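Listance Home & Table Forum > Linens > Dotted tablecloths: yes or no

Page 1 of 1 – 306 views

crumbdrawer
Posts: 1,534
I have inherited a small yellow tablecloth and my household is split. One side says it cheers up the kitchen. The other side (me) says it's like eating breakfast off a shower curtain. Does anybody live with a busy cloth on purpose? Do you stop seeing it after a while? Mine is cotton, no stains that I can find, though on that print how would I know.

meleden_mary
Posts: 53
You stop seeing it in two weeks. I've had a gingham one since January and last night I set down a glass and couldn't have told you what color the table was. Keep the cloth.

saltlickjoe
Posts: 3,000
Disagree with the above. Small prints make my eyes buzz. My sister bought a dotted one from Drallero, and I spent a whole Thanksgiving looking at the turkey because it was the only restful thing in the room. Get a plain one in oatmeal and move on with your life.

crumbdrawer
Oatmeal. You've seen my walls, haven't you.

The pro-cloth faction would like it noted that a plain white plate looks good on the dots. I'll give them that much. 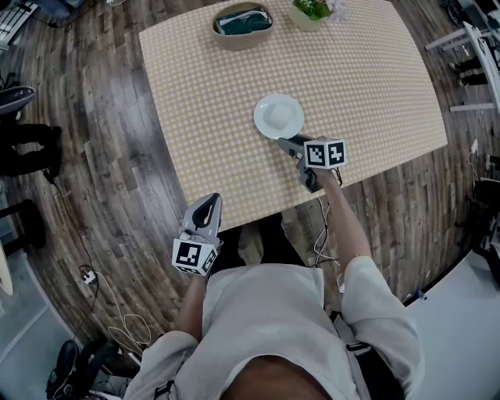 galbraith_gravy
Posts: 306
OK, I came in ready to side with Joe and now I can't. Pale yellow with little white dots on a dark plank floor is a nice combination. The floor is doing the calming down for you. If that were light tile I'd say burn it.

My only complaint is the far end. Tan oval bowl, fine. Dark teal cloth folded up in it, also fine, and I'd get napkins to match. But scoot the plant in toward the middle, the poor thing is out in the suburbs.

saltlickjoe
The plate is fine. The plate was never the problem. Now picture four plates, a gravy boat and somebody's elbow, and tell me where your fork went.

meleden_mary
Joe, how are you losing forks on a pale yellow cloth?

saltlickjoe
Talent.

crumbdrawer
The teal was an accident but I'm taking credit for it. Napkins noted. The plant stays where it is until somebody besides me waters it.

Real question now – do you iron these things? I did one end and lost interest.

galbraith_gravy
Hang it damp and pull the hem straight. I haven't ironed a tablecloth in years and I've only been spoken to about it once.

saltlickjoe
Iron it. If we're going to have dots they can at least line up.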